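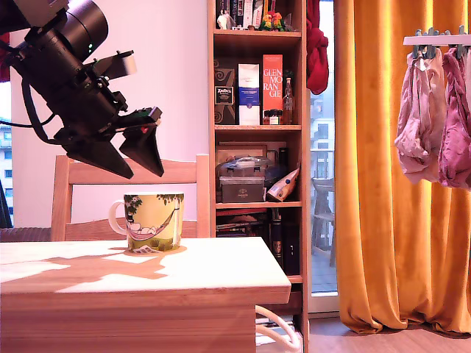
A robotic arm with a two-finger gripper above a mug on a wooden table.

Household service automation is the use of robotic arms for tidying, clearing tables and similar chores by companies that look after furnished apartments. It changes the daily work of housekeeping staff more than it changes their number.

Background

The cleaning firm Fondanham began using gripper arms in August, in 8 of the 723 apartments it services. The arms, supplied by Hivetti, handle cups, boxes and other small rigid objects. Laundry, curtains and bathrooms are still done by hand.

Effects on staff

Housekeepers at Fondanham used to work alone. They now work in pairs, one cleaning while the other sets up the arm and watches it. Six employees completed the operator course, and their job title was changed to room technician. Pay rose by one grade.

Zuweira Amoah, a shift lead, has described the work as easier on the back but harder on the attention, as an operator has to stay within reach of the stop button. Breaks were lengthened after operators complained of eye strain.

Criticism

Orest Tkachuk, a staff representative, objected to the logging of each pick – the records also showed how long an operator had paused. Fondanham agreed to delete pause times after two weeks. Whether the logs may be used in performance reviews has not been settled.

See also
Workplace monitoring
Job redesign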